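Working safely with grippers: notes for week 6

Thursday, April 11, 2024

Right, most of you have now had a go on the arms, so this handout is the boring bit I promised (it isn't that boring, I hope). It goes with the second half of the lecture, where I ran out of time as usual. If you missed it, read this before your next lab slot and then come and argue with me.

Standards first, quickly. The two numbers you'll hear all the time are ISO 10218, which covers industrial robots, and ISO/TS 15066, which adds the detail for robots that share space with people. You don't need to learn clauses by heart for this course! What I want is for you to know that a risk assessment is done on the whole application. That means arm, gripper, the thing being held, the table, the cables and whoever is leaning over to get a better look. I once read a report from a team at Greltulell who had a perfectly well-behaved arm and then bolted a sharp bracket on the end of it. The arm's paperwork said nothing about the bracket, of course, and they had to start again.

So, house rules for gripping. Start with the lowest force that holds the object and work up. Write down what you used. A lot of you go straight to the top of the slider, and then you're surprised when thin things dent. Drinks cans are a lovely test object for exactly this: smooth, round, easy to squash and easy to replace. Full and empty ones behave very differently, so put in your log which you had.
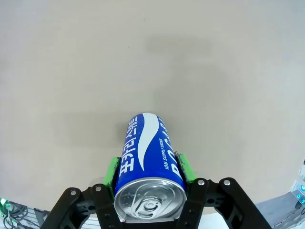 Where you grip matters as much as how hard. Close to a stiff part, such as a rim or a base, you can get away with more force than halfway down a thin wall. But holding something near one end leaves the rest sticking out, and when the wrist turns, that weight wants to swing. Slow down on the turns. Anything full of liquid gets the slow speed all the way through, and keep it well away from the control box, please.

Check your pads before every session. Run a finger over them with the power off and look for splits, grit or a corner lifting. Same for the bolts on the finger plates: they do work loose, and the Rornix sheet on the wall has the check as step one for good reason. If a pad looks tired, swap it and note it in the book. Don't glue it. (You know who you are.)

Cables! Keep them off the table and out of the arm's reach, and check the slack with the arm at full stretch, not just at home position. Last July we lost an afternoon at Orport to one snagged lead.

People next. One person has the stop button in hand and does nothing else. No typing, no filming. Hands stay out of the work area while the motors are live, even if the arm has been still for ages and you're sure it's finished. Waiting for the next command looks exactly the same as being finished.

For next week, write a one-page risk assessment for your own pick-and-place task. Include what happens if the power drops while something is in the gripper, as 27 of you left that out last time. Hand it in at the Butt building, room 197, or put it under the door if I'm out.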